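Chapter 7
The Enclosed Workcell: Planning a Two-Arm Bench for a Shared Workshop 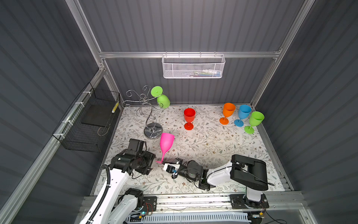

7.1 Purpose of This Chapter

The earlier chapters treated the single arm as a machine to be assembled, wired, and moved through its joints one at a time. This chapter begins the second part of the book, in which two arms share one work area and are expected to handle ordinary household objects. The build followed here is the Kadumico bench, a tabletop workcell put together in the shared workshop at Brorkurberg and used as the running project from this point to the end of Chapter 11.

The bench takes its form from the conditions under which it was built. The workshop at Brorkurberg is open to all its members, the tables are needed for other work, and no part of the room can be closed off. The builders therefore required a cell with walls of its own, one that could be left standing between sessions. Readers who work alone in a garage or spare room may relax some of these requirements, and the text indicates where this is reasonable.

By the end of the chapter the reader should be able to do the following:

Draw a floor plan for a two-arm cell and mark the region that both grippers can reach.
Choose between a shared front rail and separate mounting points.
Select objects for a first handling task and explain the choice.
Carry out the inspection in Section 7.7 before power is applied.

The reader is assumed to have completed the single-arm exercises in Chapters 3 through 6. No new programming is introduced until Chapter 8.

7.2 Terms Used

Workcell. The arms, the surface on which they work, and the structure that surrounds them, considered as one machine.

Extrusion. Aluminum bar with slots along its length, into which nuts and brackets can be fitted at any point.

Shared zone. The part of the floor that can be reached by both grippers. Collisions between arms are possible only where the space swept by one arm meets the space swept by the other, which is usually larger than the shared zone itself.

Parking pose. The position in which an arm is left when it has no task. Each arm has one parking pose, and it must lie outside the path of the other arm.

Reset. The act of returning all objects to their starting places by hand after a trial.

7.3 The Frame and Walls

The Kadumico bench uses aluminum extrusion for the frame and dark gray corrugated panels for the walls. One bar crosses the back wall, and others run down the corners. Ribbed panels of this kind resist bending along the ribs but bend easily across them. When they are set with the ribs vertical, they should be held along the top and again near the floor, or they will bow inward over time.

A plain wall color is recommended. Dark gray is easy to tell apart from most household objects, and a wall with no printed design gives the camera less to confuse with the task. Glossy panels should be avoided where the room lighting cannot be controlled.

The inner width of the cell should be decided before any bar is cut. A common mistake is to choose the width by the size of the table. The correct starting point is the reach of the arms. If the two arms are placed so far apart that their grippers barely meet, tasks that require one arm to pass an object to the other will fail near the limits of travel, where the joints are least able to correct small errors. If the arms are too close, each will spend much of its time waiting for the other.

7.4 Mounting the Arms on a Front Rail

Both arms of the bench are carried by one long aluminum rail at the front of the enclosure, the left arm on a mounting plate and the right arm on a base plate. This arrangement has two benefits for a home or shared build. The spacing of the arms can be changed without drilling, and the two bases remain in line with each other when they are moved.

The rail must be fixed to a firm surface along its whole length. A rail held only at its ends will twist when an arm extends, and the twist will appear at the gripper as an error many times larger than the movement at the base. The builders at Brorkurberg set the distance between base centers at 746 millimeters after trying a closer spacing that left too little room for the elbows. This value suits their arms and should not be copied without measurement.

After the bases are tightened, a mark should be made on the rail beside each one. If an arm is later removed for repair, the mark allows it to be returned to its former place, and the calibration recorded in Chapter 8 can be checked instead of repeated in full.

7.5 Cables

More faults in small robot builds come from cables than from motors. A cable that hangs free can be drawn into a joint, can drag an object across the floor, or can work its connector loose. On the moving parts of an arm, wires should be grouped in a flexible conduit wherever space allows, as on the upper segment of the left arm. Near the wrist, where conduit is often too stiff, a single thin cable may be left in an open loop. The loop must be long enough for the full turn of the wrist and short enough that it does not touch the floor in the lowest pose.

A slotted cable comb at the front edge keeps the fixed wiring in order. Power and signal lines should be placed in separate slots where the number of slots permits. Labels should be attached at both ends of every line. The Plakonberg wiring sheet, printed at the end of this chapter, may be used to record them.

7.6 The Floor, the Storage, and the Objects

7.6.1 The floor. A soft mat protects dropped objects and reduces noise. It also introduces a difficulty, as a gripper that presses too low may catch the material and pull it. The mat should lie flat and be secured at its edges. A patterned mat, such as the floral one used in the Kadumico bench, makes a more demanding background than a plain one. Beginners may prefer to start with a single color and change to a pattern once the first task is reliable.

7.6.2 Storage. Wire baskets attached to the frame keep small items off the floor of the cell while leaving them near at hand. One basket of the bench hooks over the back bar, and another is fastened to a rail on the left side with zip ties. Any basket placed inside the walls becomes an obstacle. It must be entered on the floor plan with its height, and the arms must be moved slowly past it by hand before automatic motion is attempted.

7.6.3 The objects. The task chosen for this part of the book is the handling of stemmed plastic wine glasses and their placement on a scrolled metal holder. Plastic is required; real glass has no place in a practice cell. The stemmed shape is useful for teaching because it offers several places to grip, each with its own result. A grip on the stem is narrow and allows the glass to turn. A grip on the bowl is steadier, but the jaws may cover the part of the glass that the camera needs to see. A glass that stands upright and one that lies on its side also call for different approaches, and a complete program must treat both.

Glasses in distinct colors, among them red, orange, sky blue, and hot pink, allow an instruction to name one object without ambiguity. Where two glasses share a color, as the lime-green ones do, the instruction must refer to position as well. The reader should include at least one such pair, for it reveals whether the program is attending to the whole instruction.

The holder presents a separate problem. Its polished surface reflects light from the room and from the arms themselves, and its curved arms are thin. Depth sensors may report such surfaces poorly. The method given in Chapter 9, known in this book as the Mangundap approach, brings the glass to a point beside the holder, pauses, and completes the final movement at reduced speed.

7.7 Inspection Before Power

The following inspection is to be completed each time the cell has been left unattended in a shared room.

1. Confirm that the main switch is off and that the emergency stop can be reached from the operator's position.
2. Check each base for movement by hand. Tighten as needed.
3. Follow every cable from the comb to its connector.
4. Move each arm by hand to its parking pose.
5. Remove tools, loose fasteners, and scraps of zip tie from the mat.
6. Check that the baskets are secure.
7. Announce to others in the room that power is about to be applied.
8. Apply power and wait for the indicator lights before sending any command.

Hands must remain outside the walls whenever the motors are enabled. During a reset, the motors are to be disabled first, even when only one glass is to be moved.

7.8 Keeping a Build Record

A written record should be started with the first cut and kept with the cell. The record for the Kadumico bench opens on 20th July with the floor plan and the cutting list. It lists 245 fasteners and parts by size and source, and later pages give the result of each block of 100 trials. By December the builders had entered nearly 2000 trials, and the earliest pages were still being consulted whenever a base was moved.

Each entry should state the spacing of the arms, the mat in use, the objects present, and any change made after the previous entry. Failures are to be recorded in the same detail as successes. A dropped glass should be noted with the point of grip and the pose of the arm at the time, as these two facts are needed for the analysis in Chapter 10.

7.9 Preparatory Work

Before proceeding to Section 7.10, the reader should prepare a floor plan of the intended cell at one-fifth scale. The plan should show the walls, the rail, both bases, all baskets, and the reach of each arm drawn as an arc. The shared zone is to be shaded. A second sheet should show the same cell from the side, with the height of the walls and the lowest point of each cable loop. Both sheets will be used in Section 7.10, where the cutting list is prepared.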